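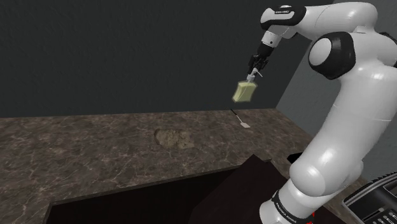 Según Fiona Rennie, limpiar una encimera es un problema resuelto desde que existe el control de impedancia, y lo que falta es que alguien lo venda. Me lo escribió a raíz de la entrada de enero. No estoy de acuerdo.

Mantener una fuerza normal constante sobre una superficie plana sí está resuelto. Decidir cuándo parar, no. En simulación la mancha es una malla o una textura y el criterio de éxito se lee del estado. En una cocina hay que estimarlo con la cámara, sobre piedra veteada y con reflejos.

Lancé 2000 episodios con una consigna de 10 N. En 700 la política dio por terminada la tarea con residuo sin retirar. Subir la consigna a 45 N apenas cambió el resultado y empeoró el agarre de la esponja.

Queda pendiente repetirlo con la espátula antes de la esponja. Hauke Meinecke me ha pasado otro modelo de contacto y todavía no compila.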